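Sponsorship money for the Plevlow charity row - who collects it?

Our crew of four is entered in the Plevlow row this year, raising money for the rescue boat at Zustville. We have pledges on paper forms and more coming in online. Do we collect the cash ourselves, or does the club do it? And does the $1000 target apply to each boat or each rower?

Ifans

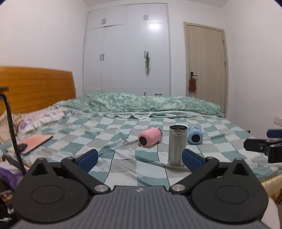

The target is per boat. You collect the paper pledges yourselves and hand in one check with the forms by Mon 22 June. Online money goes straight to the fund - don't add it to your check. Last year we turned in $441 on paper and the rest was online.

Aninia

Not sure about the target, but we only made $292 in our first year and they still let us row. Get the forms in early. The line at the clubhouse desk was long.

plevlow_bow2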